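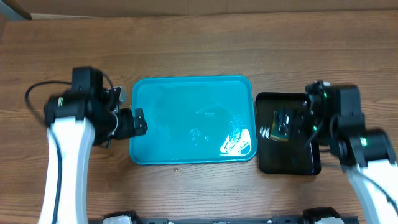

Wash station, table 2: turquoise tray on the left, small black tray on the right.

Dishwashing Study: Call for Participants
Posted 5 June 2021
Contact: Kirsty Tunstall, Sovard Household Methods, Drirkgate site

Sovard is recruiting adults for a study of hand dishwashing at a small tabletop station. The study measures how people order their work when the space is limited to two shallow trays: which plate is taken first, when the sponge is rewetted, and how much sauce is left on the surface at the end of a round.

We need 73 participants. Recruitment stays open until all places are filled. People who took part in the Tollell drying study in May may apply again.

What a session involves

Each participant attends once. A session has two rounds with a break between them. At the start of a round you are given plates with a measured amount of tomato-based sauce applied to the eating surface. You wipe, rinse and stack them in any order you like. Staff do not give advice on technique during a round. After each round the plates are checked under a lamp and scored from a printed sheet.

No detergent is used in round one. A mild unscented liquid is used in round two. Water is changed between rounds.

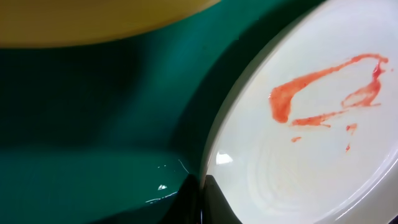

White plate against the green surface, with part of a yellow item at upper left.

Who can apply

Age 18 or over
Able to stand at a table for the length of a round, or to work seated (tell us in advance so the table height can be set)
No open cuts or active skin conditions on the hands
No known allergy to tomato, nickel or common dish liquids

Left-handed applicants are especially wanted. The first intake was mostly right-handed and the tray layout needs to be tested both ways.

Materials

Plates, trays and two-sided sponges are supplied. One side of the sponge is soft and the other is for scouring.

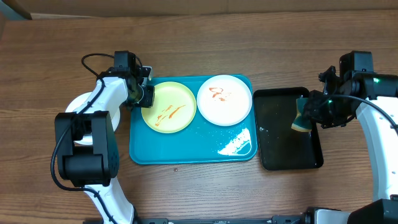

Sauce is applied before you arrive and left to stand for a fixed time, so late arrivals have to be rebooked. Gloves are available in three sizes. Please remove rings and watches before round one. Long sleeves should be rolled above the elbow.

Data

Scores are stored under a participant number. Names are kept in a separate file held by Humaira Zaidi and deleted when the study closes.

How to apply

Call the Drirkgate desk and ask for extension 304, or write to Jui-lin Chien at the same site. Quote reference Pilkington 700. Give your age, your preferred hand and any allergies. Applicants who need step-free entry should say so when booking.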